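Furniture and Interior Detailing, Unit 4: Small Tables and Open Upper Floors
Course notes, M. Laing. Read before Tuesday.

This unit deals with work surfaces placed beside an open edge: galleries, stair heads, mezzanines. Two matters are treated together, the table and the railing behind it. 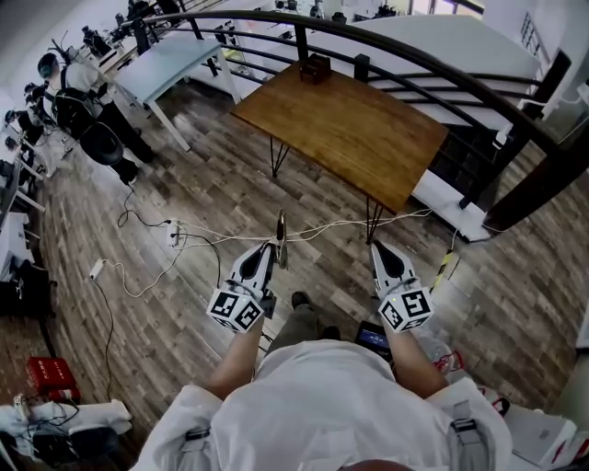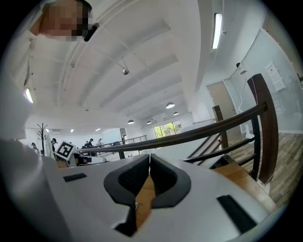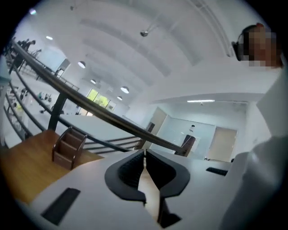
4.1 Hairpin legs
A hairpin leg is a bent steel rod welded to a mounting plate. It resists vertical load well and side load poorly. Stiffness depends on rod diameter and on the screws holding the plate. For a wooden top 27 mm thick, screw penetration must not exceed 18 mm. Set each plate 30 mm in from the edges, measured to the plate and not to the rod.

4.2 Items on the top
Desk organizers with open compartments should stand with the slots facing the user. Near a railing, nothing loose is kept on the side toward the drop.

4.3 Handrails
Wood and metal rails are specified separately. A curved wooden rail is jointed at the newel post; a metal rail with parallel bars is fixed at each post. Record the post spacing before placing furniture.

4.4 Exercise
Draw the Varby table in plan and elevation, beside a gallery 3000 mm wide. Show leg plates and screw positions. Paterson and Yule will check drawings in the studio.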